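Subject: Re: [Mitville-auto] Erov finger kit – anyone bought one?

Getachew,

Yes, we have the kit. Been on the bench since the start of August, on trial through Ahn, has to go back or get paid for soon. Quick answer is we're keeping the fingers and probably not the camera bracket. Longer answer under the pictures. Typing this between jobs so excuse the mess.

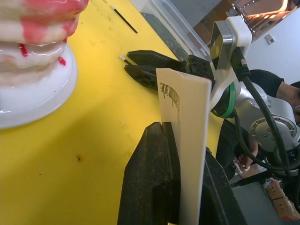
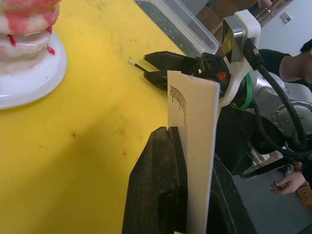
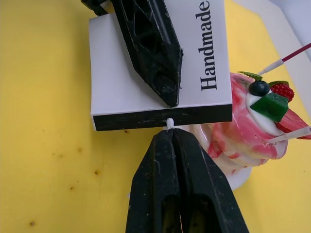

Thin black stick with the white tip in the first two, card up in the vise. Third one is over by the "Handmade" box.

OK so, your questions, not in order.

Thin stuff. Main reason we wanted it. Our old pads were flat rubber and anything skinnier than a pencil would roll or pivot as soon as it touched something. With the Erov tips it pivots a lot less. Ran 34 picks of the thin sticks off the table one afternoon, dropped 2. Both of those were my fault I think, approach height was set too low and the tip hit the table before it closed. Haven't repeated the run with the height fixed, so take that number for what it is.

Where it gets annoying is working close to something upright. The fingers are long, good for reach, but you need more room around them than the drawing suggests. Coming in over a card in the vise I had to raise the wrist and redo the waypoints. Allow time for this. If your cell is tight, make a cardboard mockup first, the dimensions are in the pdf.

Softness. You asked if the openings in the finger make it give. Some, yes. More than a solid pad and less than the sales page makes you think. It wraps a bit around something round. On a flat box face there's nothing much to wrap, you just get contact along the edge. I wouldn't buy it for boxes.

Dust. They pick it up like crazy!! Black material, every speck shows, and it gets down in the openings. Wiping does the faces, for inside I use a dry paintbrush. Grip does get worse when they're dirty. I now clean before every run and it takes a minute.

Mounting – four screws, fine, went on first try. The instructions have two of the steps swapped (bracket goes on BEFORE the fingers, not after). Olis told me a corrected sheet was coming, haven't seen it.

Camera bracket. Meh. Holds the camera solid enough, no complaints there. But the cable comes off the top and runs back down the arm, and when the wrist turns far enough it pulls. I ended up with a long slack loop, which works but then you have a loop to worry about. Would like a side exit. Bezawit has a printed bracket she made for the other arm and I like hers better, she may be willing to share the file if you ask nicely.

Price. Ours was quoted at 600 for fingers plus bracket, no spares. Spare fingers are seperate and I didn't write down what they cost, sorry. Ask for the fingers alone, they'll do it, it's just not on the order form.

Support. Emailed Olis twice. First one answered same day, second one took 16 days and the reply asked me for the serial number I had put in the subject line. Ahn was quicker. If you buy, buy through Ahn.

Things I haven't tried: anything wet, anything heavy, anything running overnight. So can't help on wear. There are scuffs on ours already, only cosmetic as far as I can tell.

If you want to come try it before it's decided, bring your own parts, real ones, whatever you're planning to pick. Email me off list and we'll find a time.

Bezawit, add anything I got wrong, you did the second half of teh setup.

– Mitville bench

On Aug 25, 2025, Getachew Weldu wrote:
> Hi all,
>
> Has anyone on here got hands on the Erov finger kit, the two-finger
> one Olis is selling? I need to pick up thin rods and swab type things
> and our current pads are hopeless at it.
>
> Mostly want to know:
> - does it hold thin parts without them spinning
> - are the fingers really as soft as the page says
> - is the camera bracket worth having or should I make one
> - how was mounting, and do they answer email
>
> Bezawit Yilma mentioned someone at the Mitville bench had one on
> trial. Not in a huge rush but I have to put the order in before the
> budget closes, and I'd like to hear from a user first.
>
> Thanks
> Getachew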